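Pay people for the bad takes

I have spent the last year working on recordings of people doing housework with a gripper in one hand. Before that I ran the remote-control side, where an operator sits at a desk and steers an arm in another room. My opinion on both methods has changed, and I want to set it down while the argument is still going on in our shop.

The argument is about which recordings to keep. At Tedine we used to pay by the accepted take. A person folded a shirt or cleared a table, a reviewer watched it later, and if the work was clean the person got paid. If the fingers closed on air, or the shirt slid off the bed, the take was thrown out and the person earned nothing for it. We thought this would give us good teaching material. It gave us a lot of people who had learned to avoid trouble.

I saw it first in the folding set. Of 1673 takes we kept from one batch, 58 had a missed grasp that the person then fixed. The rest went straight from start to finish. A robot trained on that set folded well when things went well. When a sleeve slipped, it kept moving through the fold with nothing in its fingers, and it did this every time. 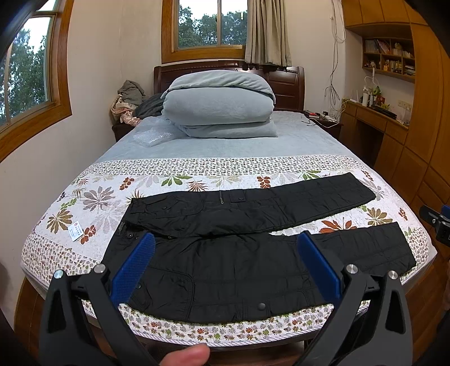
My own view is that bedroom work is where the clean-take rule does the most damage. A kitchen task has hard objects in it. A mug is either in the fingers or it isn't, and a second attempt looks much like the first. Clothes change shape each time you touch them. Take two pairs of black quilted pants laid out on a flowered bedspread, one fairly straight and the other crumpled. The straight pair is the one a person paid by the clean take will reach for first, and it is the one that teaches the least. With the crumpled pair you have to find an edge, and on black cloth with stitched quilting lines the edge is hard to find. You pinch at a pocket seam thinking it is the hem. You let go and try again. Those few seconds are worth more to me than ten smooth folds.

Josiane Besson, who reviews takes with me, disagrees with part of this. Her point is that a bad take is often just bad. The person was tired or bored, and a robot that copies it will be slow and clumsy. She went through 271 rejected takes from the Jutby homes and put 48 of them back. I would have put back more, but I agree with her test. She asks whether the person ended up with the cloth where they wanted it. If they did, she doesn't care how many tries it took.

Remote control does not solve this. On the Raton arm our operators were slower and missed more often, so we had plenty of second attempts. But they were the operator's kind of mistake. They misjudged depth on a screen, or they waited for the arm to catch up. A person holding the tool feels the cloth pull, and corrects early. If I had to pick one method for laundry I would pick the hand tool, and I would keep the remote arm for jobs where the robot's own reach is the hard part.

What I want changed is the pay. Pay by the hour, and pay the same hour for a messy bed as for a neat one. Tell people before they start that they should not tidy the clothes first. Tell reviewers to mark the miss and the recovery and leave both in. Jin went over to hourly pay in October, and the main complaint I have heard from there is that review takes longer. It does take longer. I would still take the longer review, and I have asked for it again in this year's budget.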